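Sort Bin FAQ — the gray bins, what goes in, what doesn't
Last updated: October 9, 2019

Same questions keep coming in so here they are in one place. Ask Amerley Tetteh if yours isn't covered.

What are the gray bins for?
Mixed small stuff. Anything that turns up on a desk, shelf or floor at Gumine and doesn't have a home yet. Drinks, toys, small tools, odds and ends. Goes in the bin, gets sorted later.

Do I have to sort before I drop things in?
No. Mixed is fine. Please don't pile past the rim though.

Can I put a bottle in?
Yes, cap on. Check it's tight. Had a bad one in June, whole bin of paper tags ruined.

Does it matter which way things lie?
Not really. Bottles can lean. Heavy stuff flat on the bottom, soft stuff on top if you can mange it. 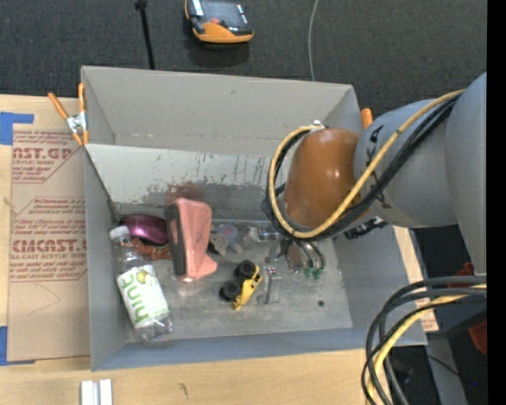

Gray bin on the table, hint bottle in with the mixed items.

The bins look awful. Are they getting replaced?
No plans. Scratches and scuffs are normal, they don't hurt anything. A crack or a sharp edge is different — tell Theophilus Dogbe and stop using that bin.

How do I clean one?
Empty it. Damp cloth, drop of dish soap, dry it right away. No scouring pads. Dark worn patches won't come out, don't waste an afternoon on it.

What can't go in?
Food. Open drinks. Glass. Loose blades. Loose batteries. Anything over 5 pounds goes on the Tavares shelf instead.

How long do things stay?
Until the next sort, usually end of the week. Named items go back to the person. The rest goes to the Rarkell cabinet and we hold it there for 100 days.

I think my thing got sorted already. Now what?
Look in the Rarkell cabinet first, then the log. The log has over 2,000 lines in it so search by color or type, not by date. Dates are a mess before this year.

Can I take a bin home or to the Prandanell building?
Prandanell yes, sign it out. Home no.

Can I leave a bin on the floor?
Tables only please. People trip. Cords on the carpet get kicked too so keep a path clear arond the table.

Who do I email about a missing item?
Amerley. Put the item in the subject line, otherwise it will sit.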